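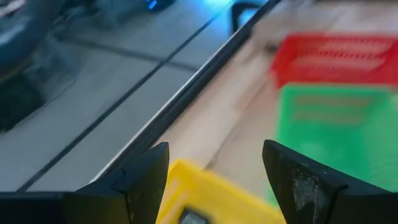
Sorting baskets: revised color scheme

From January the small-parts benches at the Rolland workshop use one color scheme for plastic baskets. Until now each bench kept its own, and returns to the Enora store were often shelved under the wrong heading.

Red: parts awaiting inspection.
Green: inspected, ready for issue.
Yellow: incomplete sets and anything without a stock number.

A red basket goes back to the store at the end of the shift even if it is only part full. Maximum load is 8 kg for all three colors. Heavier items stay in the steel trays.

Baskets with slotted sides should not be used for washers or pins under 50 mm in length unless a liner is fitted. Liners are stock item 946, issued by Latifa Belkadi at the store counter. Cut liners to the inside height of the basket; material standing above the rim catches on the one stacked over it.

Wash in warm water with ordinary detergent. Solvent wipes dull the plastic and lift the labels.

Over 400 old labels are still in circulation. Remove them before relabeling. Questions on stock numbers go to Benoît Hoarau.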